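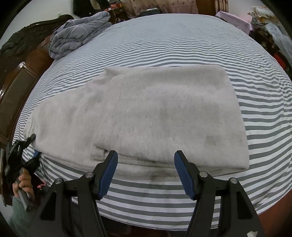
*Fleece on the spare bed, striped sheet underneath*

**Washing fleece without the pills: what works for you?**

**yareli_z**
Every December I pull the thick fleecy things out of the cedar chest and every December they look a bit more tired, bless them. I wash mine cold, inside out, with a splash of vinegar, and hang them over the shower rod overnight. My mother swore by this and I never argued with her. Still getting pills under the arms, though! What do you all do?

**perrine_coste**
Oh, I love vinegar for towels, but I gave it up for fleece. Less soap did more for me — half of what the bottle says — and nothing with a zipper in the same load.

**FMiranda54**
Going to disagree with you both, kindly. Pilling comes from wearing, so you can fuss over the wash all you like and the seat belt will still get you. I use a fabric shaver twice a winter and wash however I please.

**perrine_coste**
Twice a winter! You'll shave it down to nothing, Florencio. My neighbor wore a hole right through a cuff that way.

**FMiranda54**
Mine has been going since 2000 and it still has both cuffs :)

**yareli_z**
Okay, less soap first, and I'll borrow my sister's shaver for the underarms. Does anybody dry theirs flat?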